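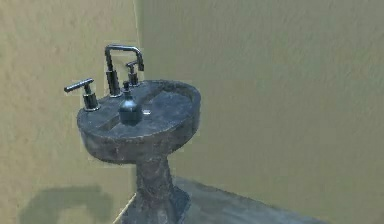 Subject: Re: Lock hours on the Prarnov cut

Hello everyone,

Sorry for the slow answer, I was away most of last week and came home to a mailbox full of lock talk (which made me very happy, I have to say!). Someone wrote earlier:

> Does anybody know if the Hutwood lock will stay open through
> December this year? The notice at the landing only mentions
> the Groltar end, and we have a 66-foot boat to bring down
> before the ice.

I called the lock office and had a nice long chat. The Hutwood lock will run until the middle of December, but only from 6 in the morning until early afternoon, and you need to call 24 hours ahead so they can have someone at the gates. The Groltar end closes sooner, as the notice says. At 66 feet you'll fit, though you will want to go through alone and keep well forward of the sill.

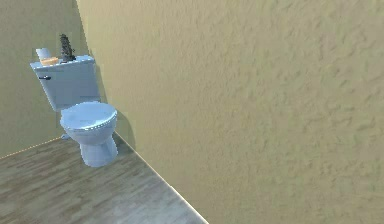

Ó Dálaigh wrote back to me off list that the water above Hutwood is low again, and that anything drawing more than three feet should stay on the east side past the old grain dock. The buoys there were moved in the fall and the printed chart still shows them in the old spot.

I'd take that seriously. We touched bottom there ourselves two years ago with a load of firewood on board, and spent the better part of an afternoon waiting for a barge to come by and give us a pull – a very kind crew, and they wouldn't take a penny for it.
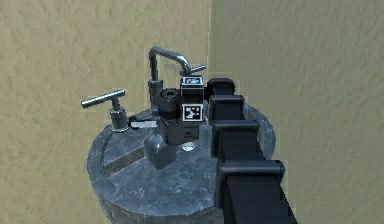 After the grain dock it's easy going, 22 miles of good deep water and not one lift bridge until you reach Prarnov. Fuel is still sold at the town wharf, cash only, and they close for lunch.

If you'd like company on the way down, write to me. We may be making the same trip ourselves.

Warm wishes to all, and mind the wind on the wide stretch.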